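Things I have picked up for science

I have spent most of May teaching a machine to tidy a desk, a skill my mother would say I never had to pass on.

The arrangement is simple enough. You hold the gripper, you pick something up, you put it somewhere else, you put it back, and you say "done" out loud like a toddler on a potty. Each go counts as one example. Platis, as the project is called, wants 490 of them from each of us before the summer, and the keyboard set is mine. Leilani Escobedo got sponges. I try not to dwell on it.

Keyboards are awkward. They are long and flat, and all the places you would like to grab are covered in keys. I go in at the arrow-key end with a finger on either side and creep up on it. 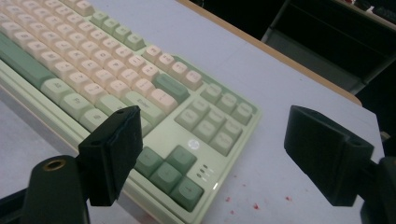

Birdie Dunleavy reckons I creep far too much. If every example dithers for ages before it closes, she wrote under my last post, then the model will learn to dither, and we'll have built a very expensive ditherer. Do a bad one at normal speed and keep it.

I didn't like this, so naturally I went and checked. Of the 310 examples I'd done by then, around half had a long pause just before the grip, where I was lining things up and, I suspect, holding my breath. The pause does no work at all. It's just me being nervous in front of a keyboard.

So I've been changing how I come in. I start lower, from a different side every few goes, and close when I get there instead of asking permission. 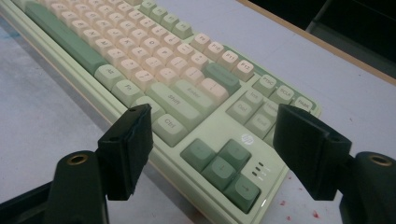
The fumbles stay in as well, provided I recover from them. Welington Araújo wants those marked separately, so I now keep a notebook with two columns, one for clean goes and one headed "oh dear". The second is filling up nicely. I have also stopped nudging the keyboard straight between goes, which was harder to give up than biscuits.

Next week I swap with Leilani and get the sponges.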